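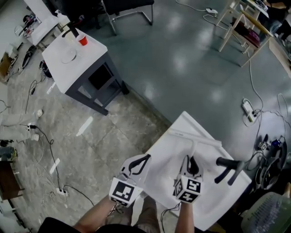 Paired grippers held low over the work table, marker cubes at the base of each.

Session Guide: Recording Two-Handed Demonstrations with the Hand-Held Grippers
Jurkside Robotics Club, student project track
Last revised December 9, 2024

Scope

This guide covers one recording session for the Plistness project, from table setup to file upload. It assumes you have done the safety briefing and have a login on the club server. Building the grippers, printing the marker cubes and training the model are covered on other pages. If you are joining from the spring group, note that the file naming changed in May and the old names are rejected at upload.

A session takes two hours including teardown. Work in pairs. One student operates both grippers and the other runs the recording software, watches the live view and keeps the log. Swap roles at the halfway point.

What you need

A matched pair of grippers, left and right
Two charged battery packs, or wall power if the table is within reach of a strip
The calibration board, stored flat in the Asetti drawer
The task card for the session and the objects listed on it
A head camera with its strap
The paper log

Grippers are calibrated as a pair. Do not mix a left from one set with a right from another, even if both pass the self-check. The pair number is written on the inside of the case lid.

Step 1. Prepare the table

Clear a work area at least as wide as your reach with both elbows slightly bent. Wipe the top. Glare on a white surface causes more lost markers than anything else we have measured, so if a ceiling light reflects in the middle of the work area, turn the table until the reflection moves off it. The table does not need to be square to the room.

Place the task objects on their starting positions from the card. Long objects go at the far end, with their length across your line of reach. Objects with a handle start with the handle pointing to the operator's right unless the card says otherwise.

Run cables behind you or to the side. A cable that leaves the gripper should drop past your wrist and forearm with enough slack that you can extend the arm fully. Tape down any cable that crosses a place where someone walks.

Step 2. Check the grippers

Open and close each gripper seven times at normal speed. The fingers should meet at the tips without crossing. If one finger leads the other, loosen the linkage screw a quarter turn, close the fingers by hand and retighten.

Look at the inner faces of the fingers. The ribs collect dust and tape residue, which lowers grip. Clean them with a dry brush. Do not use alcohol on the finger pads, as it hardens them.

Check that each marker cube is seated firmly. A cube that moves under thumb pressure will ruin the calibration. Do not glue it. Replace the mount and write the pair number in the log.

Step 3. Calibrate

Start the recording software and select your pair number. Put the calibration board in the center of the work area. Hold both grippers over it with the cubes visible to the head camera and keep still until the status field reads LOCKED. Then move both hands slowly through a box shape: left, away from you, right, back. Keep the wrists level for the first pass and tilt them for the second.
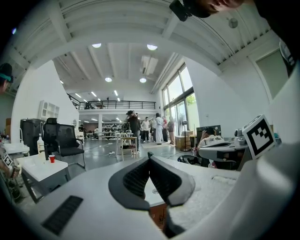

The software reports an error value in millimeters at the end of the second pass. Anything under 2 is accepted. If the value is higher, repeat the passes at half speed before changing anything else. Most high values come from moving too fast. If a slow repeat still fails, check the lens on each gripper for fingerprints, then reseat the cubes and start Step 3 again.

Recalibrate after any of the following: a dropped gripper, a battery swap, a change of operator, or a head strap that has slipped. Moving the table does not require recalibration.

Step 4. Record

Each recording is called a take. A take starts and ends with both grippers in the rest position, which is open, low over the near half of the table, a forearm's length apart. The partner says "start," waits for the counter to move, and says "go."

Work at a steady pace. You will be tempted to go slowly so that the take looks clean. Slow takes train slow policies, and the Núñez set from last year had to be resampled for this reason. Move as fast as you can while still placing each object on the first attempt.

Do not:
Steady an object with a bare finger
Hide one marker cube behind the other for longer than a second
Talk with your hands between takes while the counter is running
Set a gripper down on its cube

If you miss a grasp, recover and continue. A take with a recovery in it is useful and should be tagged R. If you knock an object off the table, stop the take and tag it X. Do not delete it. The upload script sorts tagged takes into their own folder.

Record six takes per object arrangement, then change the arrangement according to the card. The operator should rest both arms between arrangements. Tired wrists drop, and once the wrists drop the cubes tilt away from the head camera.

Step 5. Review

Before teardown, the partner opens the last take of every arrangement and scrubs through it at high speed. Three things to look for:

Tracking gaps. They appear as red segments on the timeline. Short ones are filled in automatically. A gap during a grasp is not, and the take has to be redone.

Finger width trace. It should be flat when the gripper is idle. Noise in a flat section means a loose sensor plug.

Clock offset. The left, right and head streams should agree at the start and the end of the take. If they drift apart, restart the software and redo the arrangement.

Step 6. Upload and teardown

Name the folder with the pair number, the task code and the session letter, separated by underscores. No spaces. Run the upload script from the club machine, since the wireless link drops large files. Wait for the checksum line. Keep the local copy until the next session has started.

Switch off the grippers before you unplug them. Coil the cables loosely and return the pair to its case with the fingers closed. The calibration board goes back in the drawer flat, printed side up, with nothing on top of it.

Known problems

Status field stuck on SEARCHING: one cube is out of view or in strong glare. Raise both hands a few inches and bring them down again.

Left and right swapped in the live view: the plugs are reversed at the hub. Swap them and recalibrate.

Head stream missing: check the strap cable first. It pulls loose when the operator leans forward.

Upload stops at almost the same point each time: the folder name contains a space or an accented character. Rename the folder and run the script again. Completed files are skipped.

Report anything else in the Plistness channel with the pair number and the take number. Attach the session log file, found in the same folder as the takes.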